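Giving up the car, one month in

April 17, 2019

I sold the car in March. It had failed its MOT on four counts and the garage in Platdale wanted more to fix it than I had paid for it.
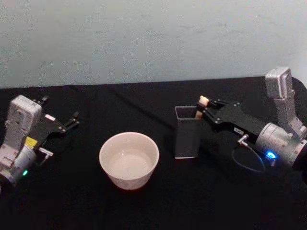

The bus to work is the number 24, which goes from the bottom of my road to Bretville and takes 54 minutes if the lights at the bridge are kind. Driving took half that. I had expected to mind the extra time more than I do. Most mornings I read, and I have got through two library books I'd been renewing since Christmas.

The evenings are harder. If I miss the ten past six there isn't another until seven, and the shelter has no seat. I now keep a spare jumper in my desk drawer.

Food shopping needed a rethink. I used to do one big trip to Lendemness and fill the boot. Now I buy a few things at a time on the way home and have the heavy stuff — cat litter, potatoes, washing powder — delivered once a fortnight. I waste less, though I also run out of milk more often.

As for money, I haven't worked it out properly. The bus pass is cheaper than petrol and insurance together, but I've taken a few taxis in the rain and those should go on the list as well. I'll add it all up at the end of the summer.

The one thing I do miss is driving to the coast on a whim. There is a coach, but it has to be booked the day before.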